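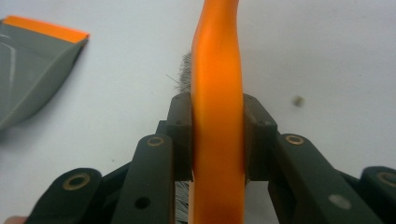

Home & Yard | Weekend Reads

I bought my grill from a guy in Undora who was moving into an apartment with no balcony, and I'm pretty sure he was close to tears when he helped me load it. I paid him 53 dollars. It had two working burners out of three, a side shelf that folded down whether you wanted it to or not, and a lid with more rust than paint. I loved it immediately.

That was April, and I spent most of the month getting it into shape. I'd never really cleaned a grill before (my parents' method was to turn it up high and go inside for a while), so I had no idea how much of the job is just scraping. The grates took me two evenings. I soaked them in a tub of hot water and dish soap, went at them with a brush, soaked them again, and by the end I had black stuff up to my elbows and a strange affection for the whole process. Put on a podcast! It goes by faster than you'd think.

Then there was the burner. I called Herrero Hardware, over on the Dakanel road, and described the part as "the long tube with the holes," and the woman on the phone said they had four kinds of those. So I drove over with the old one in a grocery bag, and she matched it up in about a minute. It cost more than I wanted to spend, but it lit on the first click and I did a little dance on the patio.

What I didn't plan on was how much I'd end up cooking outside. Chicken thighs, mostly, and cabbage cut into fat wedges, which I'd put up against any steak if you let the edges go properly dark. I've done peaches. I've done a frozen pizza, which I can't recommend. My neighbors started drifting over around 6 p.m. with whatever was in their fridge, and one night we had 8 people eating off paper towels because I own four plates.

I do have a routine now. I brush the grates while they're still warm, wipe them down with a folded damp rag afterward and look them over for loose bristles before any food goes on. The grease tray gets emptied before it gets scary. A cover is worth buying too. Mine is a Grenilex, a size too big, and on windy nights it flaps like a tent, but the lid hasn't rusted any further.

There's a nicer grill at Herrero's, by the way, a big shiny one right by the door, and I visit it every time I go in for propane. I've lifted the lid maybe 20 times. The third burner on mine is starting to sputter again, so I'll be back there soon enough with another grocery bag.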